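Search this site
Enter keyword
Go

Vehicle Test Technician, Brake and Chassis

Psarras Performance builds brake and suspension kits for road-going sports cars. We are hiring 2 technicians for the Lornitz workshop, starting in January.

You will fit prototype kits, instrument test cars and log temperature and pressure data on track. Current work covers the Sekex 394, a 383 mm front disc conversion with a six-piston caliper. Bench time is split evenly with track time.

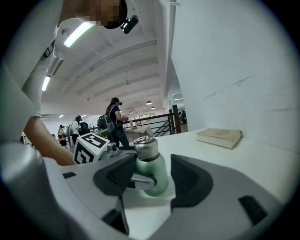 At the desk, with a metal bottle.

Required: a vehicle technician certificate or equivalent, experience bleeding and setting up hydraulic brake systems, and a valid driver's license. Knowledge of CAN logging is useful.

Full-time, day shift, 20 days of paid leave. Tools are supplied. Send a resume and a short list of cars you have worked on to the Lornitz office, marked "Test Technician."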